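Notebook, station 6, Skakville
11 September 2022
Entry by Keyvan Jafarzadeh

Pad wear and cable check on the hand-held pair, then the tea box task again.

Carried over from the last entry: the right gripper was closing a little short and the jaws were meeting with a gap at the tips. I had put that down to the zero being out. Re-zeroed both before doing anything else. Left was fine. Right came back with the same gap, so the zero was not the cause and I should stop blaming it.

Took the right one to the bench. Undid the finger screws one at a time and found the lower one on the outer finger had backed out by half a turn. No threadlock on it at all. Whoever put it together last (me, in May, going by the label on the bag) must have skipped that one. Cleaned the thread, a drop of the medium blue, nipped it up. Did the other three while I was in there. Gap gone. Checked it with a strip of printer paper between the jaws and it holds along the full length now.

Left gripper: same four screws checked, all tight, left alone.

Pads. The log says these have done 139 sessions. The Masanja sheet says change at 150 but I don't think that number was ever meant for cardboard and wood. The edges go first and the faces stay usable for a good while after. I have two spare sets in the drawer and the next order from Zaltetgate hasn't been confirmed, so they stay on for now. Note for anyone picking up soft or shiny packets: if they start sliding, change the pads before you start adjusting the closing force. We lost most of a morning that way in May.

Wiped the pads with isopropyl on a lint-free cloth. Don't use the blue paper roll, it sheds.

Cables. Both tethers checked end to end by hand. The left one had a tight bend right behind the strain relief, which will break it sooner or later. Re-dressed it with a bigger loop and moved the tie further back. Wiggled both at the plug with the stream running and watched for dropped packets. None on the left. Two on the right, both when I pulled harder than anyone would in use. Logged it, not chasing it today.

Top plates: checked for play by pushing sideways with a thumb. Neither moves. If one of these shifts, every session after it has the wrong offset and you won't notice until much later, so please check them every time.

After that, set up on the table with the tea box and ran the reach check. Lid open, one gripper each side.

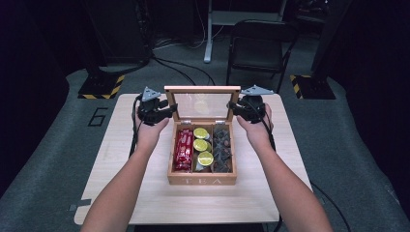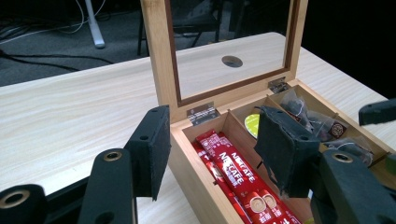

The reach check is the same as before. Both hands start beside the box, go in to the compartments, come out, and return to the start position. Nothing is picked up on the first pass. I look at the tracking trace afterwards for jumps.

First pass: one jump, right side, 4 mm, just as I turned the wrist over. Repeated it at half the speed and it went away. Repeated it at normal speed and it came back. I think the tether is pulling on the body when the wrist rolls outward. Gave the right cable more slack and did it again. Clean.

So the rule for this station is that the cable needs enough slack for a full wrist roll in both directions before you start. Stand where you will be working, arms out, roll both wrists. If you feel the cable, there isn't enough.

Then 20 picks with each hand, coffee sticks and tea bags, putting each one down on the table and then back in its compartment.

Coffee sticks: these are a nuisance when the compartment is full. The jaws need somewhere to go and with the sticks packed tight there is no gap for the second finger. Easiest way in is to take one by the end and tip it up before closing properly. After the first couple are out the rest are simple. I'd suggest leaving one or two out of the compartment when loading the box, unless the full compartment is what you want to record.

Pyramid bags: fine. Take them near the point. If you squeeze across the wide part the mesh folds and the bag turns in the jaws. Watch the strings, they catch on the neighbouring bags and you bring up two.

Round yellow-green ones: didn't include them in the count. Will do them separately once the new pads are on.

Lid: opened and closed it with the grippers a few times too. The hinges are small and the screws only go into thin wood, so don't lever the lid back past upright. If a hinge screw strips we'll be gluing in matchsticks. Push on the wooden surround and keep the jaws off the pane.

Results: left 20 from 20. Right 18 from 20, both misses on coffee sticks, and both of them my aim. Jaws closing square on both. No tracking jumps after the cable change.

I timed nothing. Nenia asked for timings on the last entry but with the grippers just back from the bench I wanted to go slowly and look at things. Timings next time.

Small jobs done at the end:

Hex keys back in the right tray. The 2 mm was in with the 2.5s again.
Screw terminals on the charging shelf tightened.
Spare finger screws bagged and labelled, blue lid tub, second shelf.
Added a line to the checklist on the wall: finger screws, threadlock, all four.

Still to do:

Swap the pads at 150 or when the order is confirmed, whichever comes first. Keep one of the old pads so we have something to compare against.
Look at the right tether plug properly. Take the shell off, check the crimps, and if it looks poor make up a new lead. There is enough cable on the reel for one.
Ask Zaltetgate whether the pads come in a harder rubber. I'd like to try one set on the left only.
Find out whether the reach check trace can be saved along with the session. At the moment I am copying it over by hand and twice I've put it in the wrong folder.
Write the wrist roll check into the start-up sheet and take out the old line about taping the cable to the sleeve.

Both grippers left on charge, power to the station off at the wall. The box is back on its shelf with the lid shut.

K.J.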